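22nd May

I meant to write this up last week, but it has taken me a few days to stop being cross about it, and my sister says nobody should blog while cross (she's probably right).

So, the arm. If you've been following along, you know we've been teaching ours to take fruit and vegetables out of a basket at Gaete and set them down gently on the table. It had been going so well! We'd had 80 clean picks in a row and I was already telling people about it, which is of course asking for trouble. Then on the next one it closed on the basket handle instead of the fruit, kept pulling, and would not let go. I hit the stop button, and the fingers stayed shut. They stayed shut for six minutes, with the whole arm sitting there holding its breath and me holding mine.

No one was hurt, and I want to say that early because my mother reads this. But I'd had my hand near that basket not long before, and I keep thinking about it.

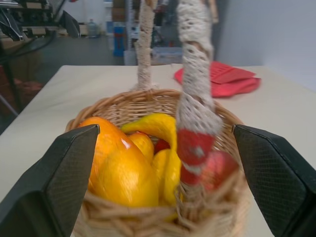 Dong-hyun Jeon wrote back within the hour to say that a stop button which freezes the grip is doing what it was told, and that we should have asked long ago what we wanted it to do with something already in its fingers. He'd cut the force limit first and argue about the rest later.

I grumbled, and then I went and looked, and of course the limit was set far too high. The log had it at 2096, the raw number left over from when we were lifting much heavier things at Mondon last September. I had copied the whole settings file across and never opened it. That one is on me.

We've brought it right down now, and there's a separate release switch on the bench that opens the fingers even after a stop. I've also taped a line on the floor, and I stay behind it while the arm has power, even when I'm only "quickly" straightening something. Handles are still a problem. The arm sees something tall and near and goes for it, and I don't have a good answer yet, so if you've dealt with this please do leave a comment. I'll try again with the lower limit once the new cable from Brinach turns up.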